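Virnulura Open Bench: the house rules, illustrated

Posted 11/25/22 by Teresa Brophy

When we opened the manipulation benches at Latholm to outside teams, the rules fitted on a postcard. They now run to 82 clauses, and I have met one person who has read them all. That person is Rónán Ó Flaithearta, who wrote them.

This gallery is my attempt at a version people might look at. It covers the rules we get asked about most, in no order that Rónán would approve of. The full text is in the binder by the door, along with the amendments, and the amendments to the amendments.

Before you book

Clause 4. A task needs a written end state before it gets a bench. "Tidy up a bit" is not an end state. "All items in the tray, tray flat on the table" will do nicely. We had a team in May who argued for most of a morning over whether a spoon was in a drawer or merely near it, and clause 4 is their monument.

Clause 7. Say what counts as a failure, and say it before the first run. Teams are very good at deciding afterwards that the dropped cup was outside the scope of the study.

Setting out the table

Clause 15. Only what the task calls for goes on the surface. Mugs of tea, phones and lanyards live on the shelf behind you. The shelf is there all day and asks very little of anyone.

Clause 16. Start positions are drawn from the placement list and written on the sheet. If you move something by hand between runs, that goes on the sheet as well, even if it was only a nudge. Especially if it was only a nudge.

Clause 22. Loose materials are allowed, within reason. Beans, rice and dry pasta are fine. Flour was fine until Poon, our oldest arm, spent a fortnight having its joints cleaned.

Clause 23. Anything loose that is meant to be swept up must contrast with the table. A heap of salt on a white top is a test of the person marking it, and she has other things to do.
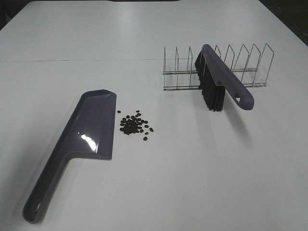
Sweeping tasks have their own page in the binder, mostly on account of the last bean. Moving most of a heap is pleasant work and makes a lovely video. Clause 31 says a sweep is complete when every piece is in the pan, and a team that leaves one behind may report a partial result under that name. The phrase "essentially complete" was struck out in the second edition and keeps creeping back in people's slides.

Clause 32. Tools begin where the sheet puts them, which may well be somewhere awkward. Fetching the brush is part of the job. If your system only works when the handle is already pointing at it, write that down - it is a perfectly respectable finding, and it will save the next team a week.

Running and reporting

Clause 40. Stand outside the yellow line while the arm is powered. Leaning over it counts as being inside it. Yes, including your head.

Clause 44. The stop button is for anyone who wants it. You don't need to be on the team, and you won't be asked to justify yourself. In 9 bookings out of the last 100 somebody pressed it, and the sky stayed up.

Clause 51. Report every run, in order. The Pledis logging sheet numbers them for you, so a missing run leaves a gap, and Rónán looks for gaps the way other people look for their keys.

Clause 60. Put the bench back as you found it. This one applies to people, and compliance is noticeably lower than among the arms.

Corrections go to Rónán, preferably with a clause number. Complaints about the tone of this page come to me. The spring edition is being drafted now and I am told it will be shorter, as I was told about the last two.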